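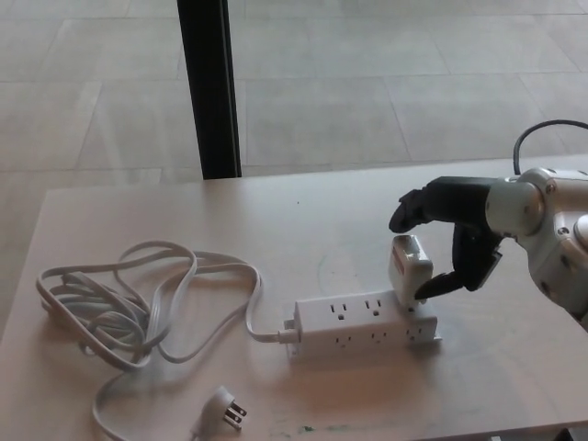

White power strip, long cord, one little adapter plugged into an outlet.

I finally tackled the cord drawer at the Bunnag workroom in February, and I have opinions now! The strips were the worst of it. Every one comes out of the drawer dragging a nest of its own cord, usually with a charger on the end that belongs to a phone somebody traded in years ago.

So my new habit is to put one strip on the table at a time and pull everything off it before I touch the cord. Adapters go in the shoebox (labeled, please -- I spent 30 minutes matching chargers to things last week). Then I look over the outlets, wipe the strip down with a dry cloth, and only after that do I start on the tangle. Flat cord likes big, lazy loops. If you wind it tight around your hand it fights you the whole way, and I've got a drawer full of kinks to prove it.
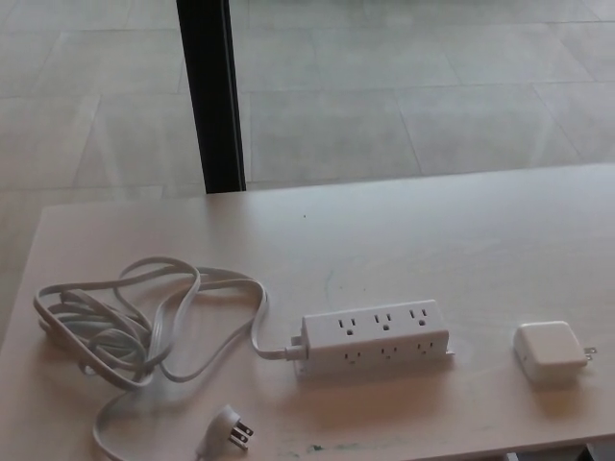

Yaowalak Kamolrat wrote in to say she skips the shoebox and tapes a tag to every adapter instead, and that a strip with outlets on two sides should go away with its cord tied beside it, never wrapped around it. I'm stealing the tag idea. She also wants the good Velcro ties back, the 50-pack, and yes, Yaowalak, I have them -- they're in the Trisel box by the sink.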